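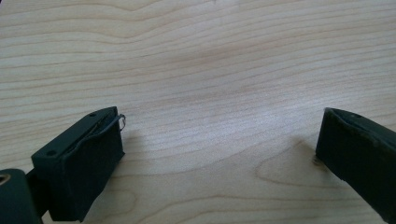
Tables and wirework, Estonham

The Murnum household collection lends furniture and kitchen fittings to people who have just moved and don't have much yet. This gallery page goes with the tables and wirework part of the catalog. It is for borrowers who want to see what they are getting before they fill in the form, and for anyone who already has one of our tables at home and wants to know how to look after it.

There are 414 entries in the catalog now, and most of them still have no photo. Tables were moved up the list because people ask about them more than anything else. The usual questions are what color the wood is, whether the top is marked, and whether the wire pieces will fit on it with room left over. The catalog answers these badly. It says "light wood, square" and "wire, white", and a good many things in the building could be described that way.

Text by Sherif Kamel. Corrections go to the desk at Innes Street.

The top

Light wood, pale beige, with the grain running mostly from side to side. In some places the lines are close together and in others they spread out, and there is one long oval figure where they loop around a paler patch. Borrowers sometimes take a figure like that for a stain. It is part of the wood and won't clean off, so please don't scrub at it.

There is a faint gray-brown smudge and a few light scuffs. The condition note in the catalog reads "used, fair" and will stay that way. We don't sand a top between loans unless there are splinters or a raised edge someone could catch a sleeve on. Sanding takes off wood that can't be put back, and a table that goes out several times a year would soon be thin.

The table was bought for 60 dollars at a house clearance in Estonham, along with a box of shelf brackets that didn't fit anything. It was entered under kitchen tables and then moved to small tables after Samah Tazi pointed out that nobody could seat a family at it. It has gone out as a desk, a sewing table, a place for a printer and, for one whole winter, a plant stand. The plant stand loan is the reason the form now asks what you plan to put on it.

Cleaning is simple. Use a damp cloth, wrung out well, and then a dry one, going with the grain. A drop of dish soap is fine. Don't use the green side of a sponge. We have Wurnance wood oil at the desk and will put a little in a jar for you if the top starts to look dull, but ask first, as some of our tables have a finish the oil won't go through. It sits on the surface and stays sticky for days, and then dust gets into it.

Put a mat under anything hot. A folded dish towel is not thick enough for a pan that has come straight off the stove.

The wirework

White coated wire, with grid sides and a flat white board in the base. The near right corner of the bottom rail is rounded. One corner of the tabletop, also rounded, can be seen to the right, past the end panel.
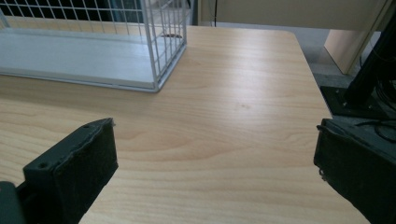 Ghizlane El Idrissi wrote in after the first version of this page went up to say that the catalog should give the inside measurements of the wire pieces as well as the outside ones. She had borrowed one for her plates, measured the shelf by the outside figure, and found that the plates stood against the wire and leaned. She also asked whether the base boards come out for washing, because hers did and she hadn't been told, and it fell on her foot.

Both points are fair. Inside measurements are being added as the pieces come back from loan. As for base boards, some lift out and some are fixed, and it isn't always easy to tell by looking. Until the catalog says which is which, hold the board with one hand when you turn a piece over.

More on the wire pieces in general, as they get the most wear of anything we lend:

The coating is what matters. Under it is plain metal, and once the coating is chipped the metal will rust at that spot if it is kept near a sink. Look at the feet and the corners first, then at the places where two wires cross. A small chip can be touched up at the desk. If there is rust already, tell us when you bring it back and we will take the piece out of kitchen use and lend it for papers or shoes.

Don't hang wet cloths over the sides. The water runs down to the bottom rail and stays there.

Don't stack them on top of each other with things inside. They look as if they were made for it and they were not. The upper one rests on the rim of the lower one and slides.

They are fine for cups, jars, small bowls, mail, folded dish towels and spice packets. They are poor for anything with a narrow foot unless the board is in place, and for flatware, which goes through the grid sides and scratches the table on its way. If you want to keep forks in one, ask for a liner. We have a box of them cut from felt that Nabil Haddadin made up in November, in a couple of different sizes, and he can cut another if none of those fit.

To protect the tabletop, put something soft under the feet. Self-adhesive felt dots are sold everywhere and cost very little. Lift the piece when you want to move it. Dragging a wire piece across a wooden top leaves a line, and with something heavy in it the line can be deep enough to feel with a fingernail.

Table and basket together

Borrowed as a set, the square table takes a basket along the back half and still leaves the near half clear to work at. A white cup with a domed white cap goes at the right-hand end, at the back corner.

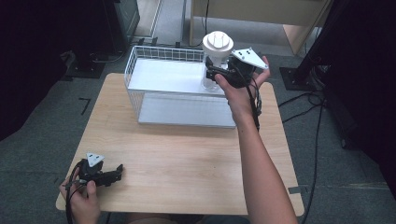
Estonham, 21 December 2019

Loans of tables and wire pieces stop today at closing and start again after the holidays. Anything due back in between can be kept until we reopen, and no one will be sent a reminder. If you are moving house during that time and need the storage room opened, call the desk number and leave a message. Skarphéðinn Kvaran has the key and checks the messages in the morning.

Some notes for people borrowing the two pieces as a set.

Bring someone with you. The table is not very heavy but it is an awkward shape for one person on stairs, and the legs catch on banisters. A blanket for the car is a good idea. We used to lend blankets too, but they stopped coming back.

Carry the basket separately and empty. Several have been bent by being carried upside down on a tabletop, tied on with string. They can be straightened by hand if the bend is slight, but the coating usually cracks where the wire is pushed back.

Put the table where it will stay before you load the basket. If the floor is uneven, check for rocking by pressing on each corner in turn. Folded card under one leg is all right for a short loan. For a longer one, ask us for a screw-in foot.

Leave some room between the basket and the back edge, especially if the table isn't against a wall. Tall things go at the back and lower ones in front, so that you don't have to reach over anything. Cups with loose lids should go at an end, where there is space for your hand.

When the set comes back we check the top, the underside, the legs and the coating, in that order, and write down anything new. It takes a few minutes and you are welcome to stay for it. There is no charge for ordinary wear. Scuffs, faint marks and small chips in the coating all count as ordinary wear. Burns and water rings are discussed case by case, and so far every one has been settled at the desk without any trouble.

Catalog notes

The old paper catalog had 377 entries, and its numbers are still written on the undersides of the older pieces in pencil. If you find a number there that doesn't match your form, it is probably the old one. Tell us anyway - there have been mix-ups, and a couple of tables have spent years entered as each other.

The collection has made more than 2000 loans since the register was started. Tables tend to go out for months at a time. Wire pieces come and go much faster, often by themselves, and are sometimes returned with things still in them. We currently have a garlic press, a child's mitten and a good pair of scissors waiting to be claimed.

Chairs are the next part of the catalog to be photographed, then shelves. Samah Tazi is keeping the list, and if there is an entry you would like to see sooner, send her the number. Requests for chairs should say whether you mean the ones with arms.

Return to catalog: Tables / Wirework / Shelves / Chairs (no photos yet)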